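Reading time: 3 min

Section 4. Folding waffle-weave towels

Follow this section for the Gundora waffle towel in either size. It assumes the towel has been washed and dried as set out in Section 3. Terry and flat-weave towels are covered in Section 5.

4.1 Before you start

1. Clear a smooth, flat table. The towel should fit on it fully opened with no part hanging down.
2. Wipe the table and let it dry.
3. Find the care label. It is sewn into one short hem and marks the end you will fold first.

Note: Waffle weave shrinks more than flat cotton in the first wash. If the towel is smaller than the size printed on the band, use the washed size when you set your fold.

4.2 Opening the towel

4. Lay the towel down in whatever shape it came out of the basket.
5. Locate one hem and follow it to a corner.
6. Lift that corner and draw it away from the pile until the short side is straight.

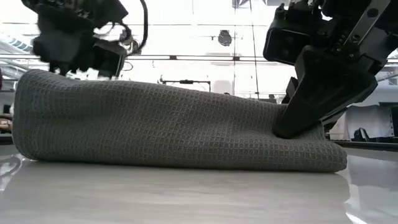

The grid in the weave is your guide for every fold in this section. Each row of cells should run parallel to the hem once the towel is open. On a towel that is still bunched, the squares stay easy to see but bend out of line where the cloth folds and sags, so don't try to judge straightness at this stage. Work from the part that already lies flat and spreads out on the table, and leave the high, rolled part for last.

7. Repeat with the other corners, then smooth from the center out with the flat of your hand.

Caution: Do not drag the towel by a single cell or loop. Snags in waffle weave run along the row and can't be pulled back.

4.3 First fold

8. Take the short hem with the label and bring it over to meet the opposite hem.
9. Line up the corners on one side, then the other.
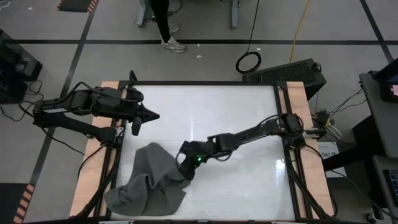 10. Press along the new fold with your forearm. Don't use an iron, which flattens the cells.
11. If the two hems are off by more than the width of one cell, open the towel and go back to step 8.

4.4 Second and third folds

12. Fold in half again in the same direction.
13. Turn the towel a quarter turn and fold it in thirds, hem side inward.
14. When moving the towel, hold it through all layers. Gripping the top layer alone will pull the folds apart.

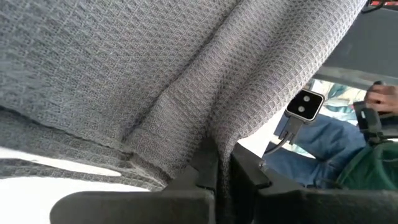
Fig. 4-3. Gray waffle-weave cloth gathered into a vertical fold.

4.5 Stacking

15. Place the rounded edge toward the front of the shelf.
16. Keep each stack under 48 cm high.

Revised 2022-10-01, N. Camargo

Questions about this guide: Neusa Camargo, Gundora Customer Care | © 2022 Gundora | Back to top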